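The basket that wouldn't let go

I'd been told to bring flat shoes and not to wear a long scarf, so naturally I turned up at Parkden in a long scarf. It got hung on a hook by the door (very politely!) and I was handed a mug of tea and shown where the tape was. You stay behind the tape. I stayed behind the tape.

I was there to talk to the test lead on the Lomlow trial, who has spent most of the past year teaching a humanoid robot to put things in a basket and take them out of cupboards, and who asked me to leave names out of it. Fair enough. What I wanted to hear about was the fault last November, which a few readers had written in about after we ran our short piece on home-help machines.

"Everyone wants the big dramatic version," the test lead told me. "They want it to have run amok. It held on to a basket. That was the whole thing, it held on to a basket and it wouldn't stop."

The job is easy to describe. The robot carries a basket in one hand, goes to a shelf, picks with the other hand, and puts what it's picked into the basket. They'd done 2,734 of these runs before the one that went wrong, and they were aiming for 3,000 before anybody changed the software. I asked whether it had started to feel routine by then.

"Oh, completely. You're meant to watch it the same way every time, and you don't. You start thinking about lunch."

On the run in question the robot reached into the shelf, and the picking arm caught the edge of one of the boards. A small knock, the sort it's supposed to notice and back away from. It did notice. It stopped the arm that had bumped. The trouble was that the stop only went to that one arm, and the other one, the one with the basket, carried on with what it had last been told, which was to grip and bring the basket up.

"So you've got one half of it frozen and the other half still working," the test lead said. "It's pulling the basket up towards an arm that isn't going to move. And my colleague did what any of us would do and leaned in to take the basket off it."
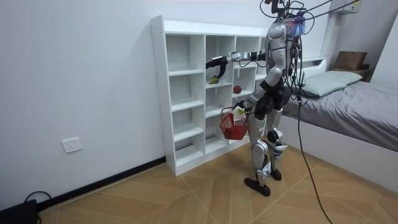
Last changed: 16 Sep 2026

I must have pulled a face, because I was told straight away that the colleague was all right. Two fingers got pinched between the basket handle and the hand, and there was a bruise, and a lot of swearing. Someone hit the stop button and the whole machine went slack on its supports.

"That's the bit I think about, though. The button was there. It was closer than the basket was. And the first thing a person does is reach for the object, because you've been carrying shopping your whole life and you know how to take a basket off somebody."

I asked how they'd found the cause, expecting something clever. It was mostly reading, apparently. The log for that one run was 1,077 lines long and they printed it out and went at it with highlighters on the floor. The message saying "stop" was there, and so was the reply from the arm that had hit the shelf. There was no reply from the other side. It hadn't been sent one! The collision check had been written back when they only used one arm for the job, and when the basket was added it was treated as a sort of hook, a place to hang things. The hand holding it was left out of the check altogether.

"We'd stopped thinking of it as an arm," the test lead said. "It was 'the basket side'. We all called it that. If you'd asked any of us whether both arms stop, we'd have said yes, of course they do."

They rang Hollenstein, who make the hand, that same afternoon, partly to ask whether the grip could be made to give way under load. It could, as it happens. There was a setting for it and it was switched off.

These days any knock on either side stops both arms, and the basket hand loosens slowly, so the thing it's holding slides down instead of dropping on somebody's foot. They went back to the start and did 202 runs with deliberate bumps, poking the arm with a padded stick. (I asked to have a go with the stick. No.) The tape on the floor is new as well, and the person nearest the robot now holds the button in their hand for the entire run, even if it's a boring one.

"Especially the boring ones," I was told.

I wondered about the cables, which were the thing I'd have worried about, being someone who trips over the hoover. The answer was a bit of a sigh. They check them before each run and so far they've behaved, but a trailing cable is on the list for the next review, together with the edges of the shelf boards, which the test lead would like padded and the rest of the team thinks would be cheating. A proper kitchen won't have padding.

Had it put anyone off? The colleague with the bruised fingers came back the next morning and asked for a different job for a week, got it, and then asked for the old one back. I liked that nobody had made a fuss about either request.

I collected my scarf on the way out. There's a second hook next to it now with a sign for lanyards, and I noticed the test lead's was already on it.

Recent interviews
Night shift at the Udik bottling line
What the lift engineer checks first
A gate that closed too soon
Letters: your home-help questions
Learning to drive a forklift at fifty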